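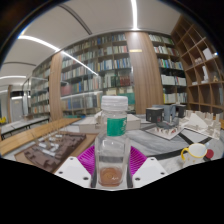

Lindley Science and Making Sheets
Issue 472, page 2

Models of buildings

A model of a building is a small object that has the same shape as a large one. The large one may already exist, or it may only be planned. Architects are the people who plan buildings, and they make models to study a plan before any money is spent on bricks, steel or concrete.

Several models can share a table and still do different jobs. One with dark brown blocks on a tan wooden board shows a whole site. One shaped like a dark cube with an open front shows a single building. One made of white steps shows a form that rises in levels. This sheet explains what each type is for, how scale works, and how to make a simple site model from card.

Words used in this sheet

Architect: a person who designs buildings.
Base: the flat board a model stands on.
Massing: the overall size and shape of a building, with the small details left out.
Scale: the number that tells you how much smaller the model is than the real thing.
Site: the piece of land a building stands on, together with the land next to it.
Terrace: a flat level in a slope or a building, with another level above or below it. The word is also used for a row of joined houses, but that is a different meaning.

What scale means

Scale is written as two numbers with a colon between them. The first number is 1 and stands for the model. The second stands for the real object. At a scale of 1:1000, the real object is 1000 times longer than the model. You say this aloud as "one to one thousand".

The sum is easy at this scale. There are 1000 millimetres in a metre, so each millimetre on the model is one metre in real life. A road 409 metres long becomes a strip 409 millimetres long. That is a little longer than an ordinary 30 centimetre ruler, and it will fit on most desks.

At a scale of 1:200, each centimetre on the model stands for 2 metres in real life. A door that is 2 metres high is one centimetre high on the model. The same door at 1:1000 would be only 2 millimetres high. This is why doors and windows are usually left off models of large areas. They would be too small to cut neatly, and they would not help anybody to understand the plan.

Scale applies to every direction. If the length is divided by 200, the width and the height must be divided by 200 as well. A model with the right length and the wrong height is not to scale.

Everyday objects are not to scale with a model. A drinks bottle with a green label and a white screw cap is the size of a real bottle. Stood beside a model at 1:200, a bottle 25 centimetres tall would match a tower 50 metres high. At 1:1000 it would match a tower 250 metres high. Try this with any bottle you have at home. Measure it in centimetres, multiply by the scale, then divide by 100 to change the answer into metres.

Site models

A site model shows a building and its surroundings. The buildings are made as plain blocks, which is what is meant by massing. Massing blocks have no windows. They show where a building stands, how much ground it covers and how tall it is compared with the others.

Blocks are often placed in clusters, as buildings are in a real town. The spaces between the clusters may be streets, squares, gardens or car parks. When you look at a site model, look at the spaces as well as the blocks. A narrow gap between two tall blocks will be in shade for much of the day. A wide gap will get more sun, but it may also be windy.

Colour can be used to sort the blocks into groups. A model maker might use dark blocks for the buildings that are there now and white blocks for the ones that are planned. Another might do it the other way round. There is no fixed rule, and a good model has a key, like the key on a map.

Building models

A building model shows one building, or a small group, at a larger scale. More detail can be included. The walls have a thickness, and there may be openings for doors and windows.

Some building models are made with an open side. This lets you look in from the front, in the same way as a doll's house. Floors, stairs and inside walls can then be studied. Others have a roof that lifts off.

A base may carry small pieces as well as the building. On one kind of base, small white and reddish pieces are fixed around the model. Pieces like these can stand for trees, walls, paths or other buildings. You need the key to be sure which.

Stepped models

A building does not have to be a box. A stepped building gets narrower as it goes up, or it climbs a slope one level at a time. The flat top of each level can be used as a terrace.

Steps are useful in a model for a second reason. They are the simplest way to show a hill. Real slopes are smooth, but smooth slopes are difficult to cut from card. The model maker cuts a number of flat layers and stacks them, with the largest at the bottom. The edge of each layer is called a contour. You will see contours on walking maps, where they are drawn as thin brown lines.

To find the height of a stepped hill, multiply the number of layers by the thickness of one layer, then multiply by the scale. With card 2 millimetres thick and a scale of 1:1000, each layer adds 2 metres.

Materials

Grey board is a stiff card made from recycled paper. It is cheap and it can be cut with a craft knife by an adult.

Foam board has a layer of foam between two sheets of paper. It is light, and it stands up well on its edge.

Wood is heavier and makes a strong base. Thin wood can be cut with a small saw.

Clear plastic sheet is used for glass. Light passes through it, so the inside of the model can be seen. A material like this is called transparent. A clear bottle is transparent in the same way, and the room behind it shows through.

Many models are made in only one or two colours. Your eye then follows the shape and the shadows. If every wall had a pattern, the shape would be harder to read.

Make a site model

This plan is for an imaginary village street called Indevside. It has six houses, a shop and one larger building, the Abou Zeid Library. The scale is 1:200.

You will need:
a sheet of stiff card for the base, 40 centimetres by 30 centimetres
thinner card for the buildings
a ruler, a pencil and scissors
PVA glue
two colours of paper

The Sitis squared card pack can be used for the buildings. Plain card and a ruler will do equally well.

Step 1. Draw the street on the base. A street 6 metres wide is 3 centimetres wide on the model. Draw it from one short side to the other.

Step 2. Work out the size of a house. Each house is 8 metres long, 6 metres wide and 6 metres high. On the model this is 4 centimetres by 3 centimetres by 3 centimetres.

Step 3. Draw a net for the house. A net is a flat shape that folds up to make a solid one. Add narrow tabs for the glue. Score the fold lines with the scissors closed, pressing lightly.

Step 4. Fold and glue the net. Hold the tabs until the glue grips. Make five more houses in the same way.

Step 5. Make the shop. It is the same size as two houses placed end to end.

Step 6. Make the library with stepped levels. The bottom level is 24 metres long and 16 metres wide. The middle level is 16 metres long and 12 metres wide. The top level is 8 metres long and 8 metres wide. Each level is 4 metres high. Work out the model sizes yourself before you look at the answers.

Step 7. Arrange the buildings on the base without glue. Move them about and try more than one layout.

Step 8. Switch off the main light and hold a torch low down on one side. This is the morning sun. Move the torch up and over the model to the other side for the afternoon and evening. Note which buildings are in shade.

Step 9. Choose a layout and glue the buildings down. Write the scale in one corner, and add a key and an arrow pointing north.

Looking after models

Carry a model by its base. Lift it with both hands and keep it level. Card bends if it gets damp, so drinks and paint water should be kept away from it. Dust can be removed with a soft, dry paintbrush.

Answers for Step 6

Bottom level: 12 centimetres by 8 centimetres, 2 centimetres high.
Middle level: 8 centimetres by 6 centimetres, 2 centimetres high.
Top level: 4 centimetres by 4 centimetres, 2 centimetres high.
Total height of the library: 6 centimetres on the model, 12 metres in real life.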